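Chapter 4
Storage in Shared Rooms

In this chapter you will learn to:
Tell open storage from closed storage
Decide which items belong on which shelf
Estimate what a shelf can carry
Plan a storage area for a room used by several people

Key terms: open shelving, load rating, caster, zone, dead space

When the Warnwood community center moved into its present building, the staff listed everything that had to be put away. The list ran to 1457 items, from staplers to board games, and there were 11 rooms to hold them. Osvaldo Rocha, who managed the move, started with the items people used every day and left the rest in boxes until February. His method — daily things first, seasonal things last — is the one we follow in this chapter.

A shelf has two limits: the space on it and the weight it can hold. The second is called the load rating. If a shelf is rated at 100 pounds, a 50-pound load uses half of that rating. Load ratings assume the weight is spread out evenly, so check how the items sit as well as what they weigh.
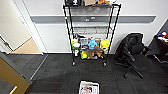 Open shelving suits rooms where people need to find things quickly. It has no doors, and a person can check what is there without opening anything. Wire shelves go a step further, as you can look through them to the wall behind. The black unit in the small office rests on casters and has its lower section filled with plush toys, while the middle shelf appears empty. Unused room of this kind is a good place to begin when planning zones, our first topic in Section 4.1.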